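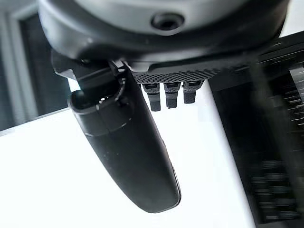 One black finger over a very white surface, from the wrist camera's point of view.

3 min read

The Veltard open day began with a sign-in sheet, a badge that wouldn't stick and a request to stay behind the tape. I had driven 200 miles to watch a robot do dishes, a job I have spent years driving away from.

The company's Altton project wants a machine that can tidy up an ordinary kitchen, and visitors get two views of it trying. One screen carries the feed from the wrist, which is all knuckle and glare. The other shows what the head sees, and most of us drifted to that one - it has a sink in it, and people like a sink.

Our guide spoke softly, as if the dishwasher might bolt. Plates are fairly easy, she said. Mugs are the trouble, on account of the handles. A man beside me nodded like someone who had raised mugs himself.

By then the arm was out over the wire rack, gripper down among the tines, green light on, a beige mug waiting at the far side. The feet were planted on gray carpet. I've lived in apartments with that carpet.

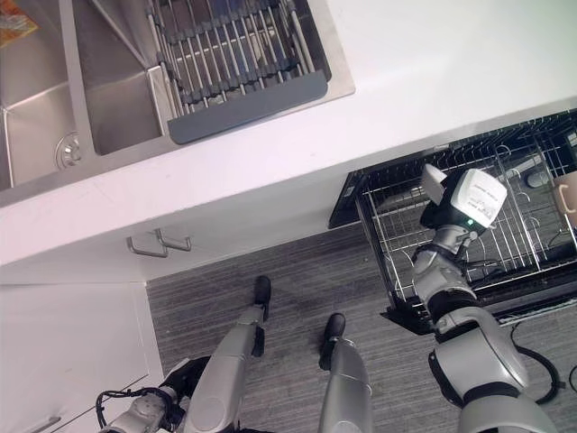 What it costs

They wouldn't say. The brochure gives the number of kitchen tasks logged since September as 1,313, and I was offered a second brochure.

Related
Vastard's warehouse, after hours
Lunch at Ngô, where people still carry the plates

Comments (2)
"Can it do the pan I've been soaking since Tuesday?"
"My dishwasher loads itself too. He's fifteen and needs asking 3 times."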